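Shop Floor Talk > Automation > Small arms at the kitting bench, what changed for you?

12 posts, page 1 of 1

benchrat
Posted 7/30/20
We're a parts kitting shop, two shifts, and most of what we do is put small things in trays so somebody else can build with them. Management bought two arms from Primar last winter for the repeat kits. I'm a lead hand on days. Looking for other people's experience with what it did to the jobs, because the sales material only talks about picks per hour.

Our situation so far. No layoffs. Four people used to rotate through the repeat kits and now two do, and the other two went to returns. Returns is heavier work and further from the lunchroom. Pay is the same.

tin_snips
We went through this with Tamow units in June of last year. Same pattern. The company said no jobs lost and that was true on paper. Then three people retired or quit and none were replaced. I'd ask for something in writing about vacancies, not just layoffs.

oldgreycoat
Disagree a bit with the above. Our place would have shrunk anyway, the contract was getting smaller. The arms got the blame because they arrived the same month. I spent nine years doing repeat kits and my wrists are shot. If a machine wants that job it can have it.

benchrat
Wrists are a fair point. We had fewer complaints to first aid this spring. Then again, the returns people have started on about their backs.

marlpit
What's the output like? Ours managed 274 trays on its best shift, which a decent person could beat before lunch. It doesn't stop for lunch though, so the supervisor is happy.

benchrat
Lower than a person per hour, about even over the whole day if someone stays near it. When nobody is near it, it sits with a fault light on and does nothing. That was the first surprise. The job they said was gone turned into standing beside the arm clearing faults, and that isn't in anyone's job description.

tin_snips
That's the bit to fight over. Clearing faults is skilled work. You learn which parts it drops and which bins have to be turned a certain way. We got a half grade bump for it after a long argument. Before that it was "other duties as assigned."

quarterturn
I'm on the maintenance side so take this how you like. Half the faults we get called to are the layout of the bench. People put parts down where a person would want them and then wonder why the arm struggles. Mark the surface, keep it clear, keep the lighting the same. Boring, but it works.

oldgreycoat
Easy to say from the maintenance office. On the floor you've got a delivery on one end of the bench and somebody's paperwork on the other.

quarterturn
I've worked the floor. I'm not saying it's anybody's fault, I'm saying the bench has to be planned and the people who use it should be the ones planning it. At our Salehi site they sent an engineer to do it and it had to be redone.

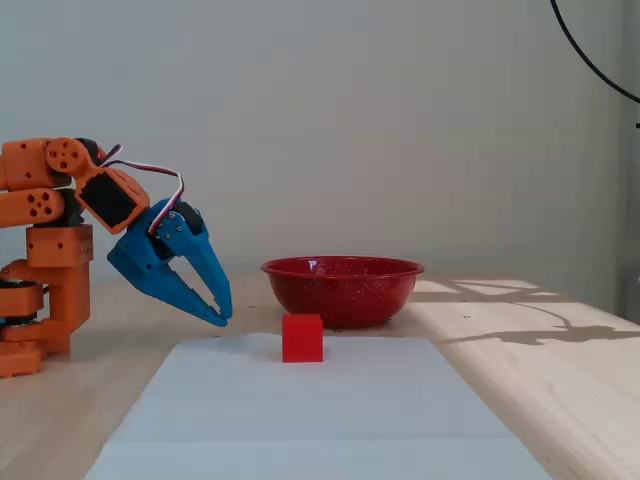

plumbline
Training is where I'd put the money. I run evening sessions for people at our plant who are about to be moved onto the cells, and we use a little printed arm on a table, a cube and a bowl. Everybody starts out nervous and an hour later they're arguing about how to set it up. Quarterturn is right about the lighting too. Look at the sun across the wood on the right, with that dark shadow lying in it. A person reaches past that without thinking, but if your cell runs off a camera I'd want the blind down before starting. I'd also keep the bowl a different colour from the cube, as red on red is asking for trouble. We had people who'd been told they were "just operators" pointing out that kind of thing before the instructor did.

marlpit
Are they paid for the evenings?

plumbline
Two hours at regular rate. It was unpaid for the first group and attendance was what you'd expect.

tin_snips
Should be overtime if it's after a full shift. Check your agreement.

benchrat
We got a video and a laminated card. I'll bring up paid training at the next meeting, along with the vacancies question. Has anyone dealt with Etine? They're quoting us on a third cell and I'd like to talk to somebody who has worked beside one, on nights if possible.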